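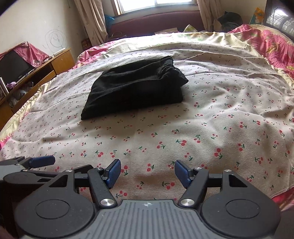

About Montoya Pickles & Relish

Posted in November by Nataša Kelmendi

Montoya makes pickles, relishes and hot pepper jams in small batches. Meenakshi Nigam started the company in her home kitchen with one recipe, a sweet corn relish she sold at a Sunday farmers market. Leif Briem joined the next summer to run production, and we moved into a shared commercial kitchen on Adau Street, where we still cook.

We now make seven products year round and a few more when the produce is in season - green tomato chutney in the fall, pickled ramps in the spring. A normal batch is 250 jars. Everything is cut, packed and labeled by our own crew. Most of our cucumbers and peppers come from two farms within 100 miles of the kitchen.

Our jars are sold in grocery stores, butcher shops and delis, and by the case to restaurants. The bread and butter chips are still the best seller, mostly for burgers and potato salad.

Bjarke Ásgeirsdóttir handles wholesale orders and store tastings. For recipes or questions about ingredients, write to Nataša. We answer email on weekdays - please allow a little longer during canning season.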